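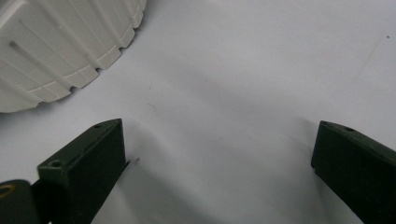
McKinnon Laboratory for Applied Automation, Stilico Project Working Group

4. Recording Practice for Hand-Held Gripper Data

4.1 Scope

This section gives the rules we followed when recording manipulation data with hand-held grippers at the two Stilico sites, Skodis and Ondorix. The rules cover the condition of the work surface, the state of the gripper at the start of a recording, and the checks made before a recording is accepted. They do not cover operator safety, which is handled by each site's own procedures, or the training of policies, which is the subject of Section 6.

Figure 1. Wrist view with the fingers open and a white ribbed part at the upper left. Small dark specks are present on the surface.

The rules were drafted in July after a review of the first 284 recordings. Of these, 224 met the draft rules as recorded, 36 could be kept after trimming, and the rest were discarded. Most of the discarded recordings failed on start state or on loss of tracking. Surface condition was a less common cause but harder to catch, and it took the longest to agree on.

4.2 Start state

Each recording starts with the gripper fully open and no part between the fingertips. Both tips must be visible in the wrist view. Figure 1 meets this rule: the two dark fingers come in from the lower left and lower right, and there is a wide gap between the tips.

The part does not have to be centered, and it does not have to be fully in view. We considered a rule that the whole part be visible at the start and dropped it. Large parts could not meet it at normal working height, and operators who tried to comply lifted the gripper well above the table before every grasp. That motion then appeared in the data as if it were needed for the task. The current rule asks only that enough of the part be in view for a reviewer to tell which part it is. The ribbed edge in Figure 1 was judged sufficient.

The gripper must not touch the part before the recording has started. Where a strip of surface can be seen between part and finger, the reviewer marks the start as clear. Where it cannot, the reviewer opens the side camera view for the same moment.

4.3 Surface condition

Surfaces are plain and light in color, with no printing or pattern. They are wiped at the start of each session and again after every 50 recordings. Between wipes, small debris is tolerated under the following conditions.

(a) Any single piece must be clearly smaller than a fingertip.

(b) No piece may lie under the part or be stuck to it.

(c) Debris must not be removed while a recording is in progress.

(d) If a piece is removed between recordings, the removal is noted in the session log.

Figure 1 was used to settle condition (a). It shows a black speck near the upper right corner and a short, thin dark fragment just to the right of the left fingertip. Both are small enough to pass. The fragment drew more discussion because of its position near the tip, and one site had at first rejected recordings of this type. We kept them. A robot in use will meet surfaces in this condition, and a data set recorded only on spotless surfaces gives a poor account of the work.

Faint creases and soft shadows are also accepted. A shadow is a fault only when the outline of a fingertip can no longer be separated from it. With dark fingers on a light surface this happened rarely, and moving the lamp was enough to correct it in each case.

4.4 Light parts on light surfaces

Several parts in the Stilico set are white or off-white, and contrast with the table is low. We do not require a different surface for them. Reviewers instead check that some edge or surface detail of the part can be followed by eye through the approach. Ribs, slots and seams all count. A smooth white part with no such detail is recorded under the second lamp setting, and the setting is entered in the log.

4.5 Review

Each recording is reviewed once, by a person who did not make it. The reviewer looks at the first and last second and at the moment of grasp, and enters one of three results: accept, trim, or discard. A discard needs a written reason that names the rule. Disagreements between the sites are taken up at the Wednesday call, and the outcome is added to the rule text with a sample image. Earlier recordings are not reviewed again when a rule changes, but the log states which version of the rules applied.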